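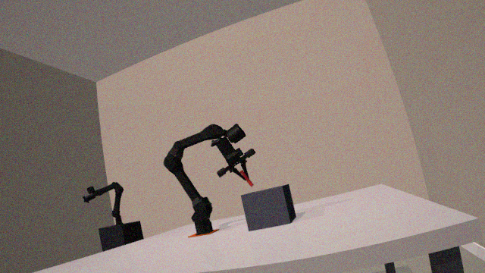
Red stick held over the gray box in a Kingi scene, tilted view, second arm parked in the back.

Kingi 

Scene and motion planning tool for tabletop arms

Hi, and thanks for stopping by! Kingi is the piece of software I wish I'd had when I started teaching arms to put small things into boxes. It plans the move, plays it out in simulation, and renders what the camera would see, all from one scene file. I wrote the first version for my own bench at Eltine, and it has been growing ever since (mostly at night, if I'm telling the truth).

What it does

You give Kingi a table, an arm or two, an object and a place to put it. It works out a grasp, a lift and a carry, checks every link against everything else in the scene, and hands you back a joint path with timing. If there's a second arm, Kingi treats it as an obstacle even when it's idle. I got bitten by that one early on, so now it's on by default and you have to go out of your way to switch it off.

Then there's the part I have the most fun with: the view shuffler. Every time you replay a plan it can move the camera, roll it sideways, change the wall colors and sprinkle colored grain over everything. My own detector was great on clean, level pictures and pretty hopeless the moment I bumped the tripod. Training on tilted, noisy renders helped a lot. You pick how wild it gets, from "slightly nudged" to "somebody dropped the camera."

Thin objects

Long skinny parts get their own grasp mode. Kingi looks for a spot where two fingers can close on the piece, then tracks which way it leans and keeps the lower end clear of the box edge on the way in. You can set the clearance yourself. I leave mine at 25 mm, and I go tighter only when the box is really close to the arm's base.

What's in the download

The planner and the scene editor
The renderer with the view shuffler
33 starter scenes, from one arm and one block up to two arms sharing a table
A log viewer that lines up joint positions with rendered frames
The bridge for Nudden controllers

What you need

A desktop or laptop with a halfway decent graphics card. The planner alone will run on pretty much anything, but rendering on an old machine is slow going. Scenes are plain text, so you can keep them in version control and see what changed (please do this, future you will be grateful).

Good to know

Soft things like cloth and cable aren't supported. Neither are suction cups, though they're next on my list. If you're coming from Wadovus, there's an importer for arms and tables, but your lights will have to be set up again by hand. Sorry!

Price and license

A single seat is $1,865, with updates for a year. After the year is up your copy keeps working, you just stop getting new versions. The trial is the full program and runs for 30 days, no card needed.

Version 2 of the scene editor is due in December and it's a free update for anyone with a current seat. Questions go to the support form at the bottom of the page. I read them myself, usually before 9 in the morning with coffee, so send a scene file along if something looks off.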